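Bikine Countertop: Data Card

Summary
Bikine Countertop is a set of 2,008 teleoperated episodes recorded with a single robot arm at one kitchen counter. It was assembled for the Starnora study, which asks how far a manipulation policy trained from an overhead view can be carried over to a lower, oblique view without retraining the visual encoder.

Views
Two frames from the kitchen configuration follow.

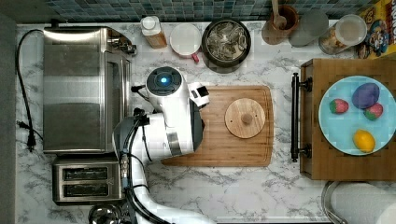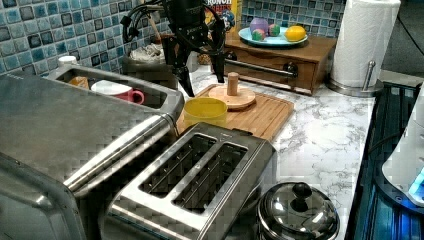
Prepared by Eluned Trevor and Yaryna Symonenko
Floradon Laboratory, October release

The fixed objects include a toaster oven, a two-slot toaster, a cutting board and a blue plate of toy food. In the overhead frame the gripper is above the upper left part of the board. In the oblique frame its fingertips are just above and slightly behind a yellow cup.

Composition
Of the 2,008 episodes, 261 are held out for evaluation. Task instructions are drawn from a list of 17 templates, all of which appear in both splits. Each episode contains synchronized color video, joint positions, gripper state and the instruction text. Depth is not provided.

Results
The Morris baseline, trained on overhead video alone, performs well on its own view and loses most of its grasping accuracy on the oblique view. Adding oblique video to training recovers part of the loss. Placement on the plate remains the weakest task under both conditions.

Known limitations
All episodes share one counter and one set of lighting fixtures. Results should not be read as evidence of transfer to other kitchens. Reflections on stainless steel surfaces were left uncorrected. Annotators did not label partial grasps separately in version 1; version 2 adds this field.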